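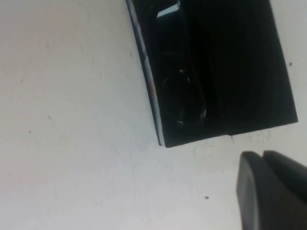 I finally did it, folks. After going on about it in this newsletter since spring, I cleaned off the big white worktable at the Jenley and got down to the actual surface. I'd forgotten it was white! Zainab Onuoha came by at 7 in the morning with coffee and a roll of paper towels, and by lunch we had everything off it and sorted into boxes (two of those boxes are still in my hallway, please don't ask).

A few of you wrote in wanting to know how I get scuffs off a matte white top, so let me tell you what I've learned, and some of it the hard way. Start with warm water and a drop of dish soap on a soft cloth. Go over the whole thing once and let it dry before you decide what's left, and then do the gray streaks one at a time with a little baking soda paste. Light circles, no elbow grease. I once went at mine with a scouring pad and got a shiny patch the size of a saucer, and on a matte finish a shiny patch is forever. Binta Edet swears by a plain white pencil eraser for the hairline marks, and I have to say she's got a point, though you'll be brushing up crumbs for a while.

Glossy black things are a whole other headache. They show every fingerprint, and a paper towel will leave fine scratches you can see from across the room. I use a dry microfiber cloth first, then a barely damp one, and a cotton swab for any dips and molded corners where the dust likes to settle. And pick things up when you move them! Most of the rubbing marks on my table come from me sliding stuff across it when I'm in a hurry.

I'm not chasing perfect, by the way. A table that gets used is going to have a speck or two on it, and I've made my peace with that.

Next month I'm tackling the supply drawers, which is a much bigger job. I counted the loose screws in just the top one and quit at 186. If you have a drawer system you love, write and tell me, and send a picture if you can. Binta has already offered me her spare dividers and I'm going over to get them this week.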